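July
By Shireen Mabuza

We use cookies to remember your settings. Accept | Manage

Section 5: Carbonating your first bottle

The Fekell home carbonator makes fizzy water. It will also make fizzy orange juice, once, after which you will be reading the cleaning section and wiping the ceiling.

1. Stand the unit on a level surface. If a pencil rolls off it, so will your investment.

2. Fill the bottle with cold water up to the 730 ml line. The line is there for a reason, and so is the drip tray.

3. Screw the bottle into the neck until it stops. Hand tight will do. Tumelo Swanepoel in our repair shop keeps a drawer of necks tightened by people who owned a wrench.

4. Press the lever in short bursts, 5 at most, and wait for the hiss after each one.

CAUTION: Never carbonate an empty bottle. Never carbonate wine, however bad the wine.
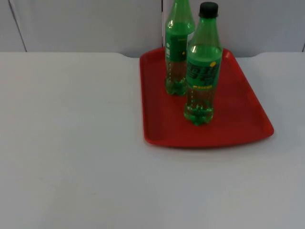 5. Wait 45 seconds before unscrewing. This will feel longer than it is. Turn the bottle slowly and let the pressure out with a sigh. A bang means you skipped the waiting.

6. Add syrup last, down the side of the bottle, and cap it gently. Shaking is for salad dressing.

NOTE: The Evberg gas cylinder is rated for 500 bursts. Heavy-handed households get fewer and tend to write to us about it, often on a Sunday. Please weigh the cylinder before you write.

NOTE: Dlamini syrups are thick and like to sit on the bottom. Tilt the capped bottle once or twice and leave it alone for a minute.

If the lever sticks, unplug nothing, as there is no plug. Remove the bottle, wipe the nozzle with a damp cloth and start again at step 3. If it still sticks, see Section 8, Leaks and Other Noises.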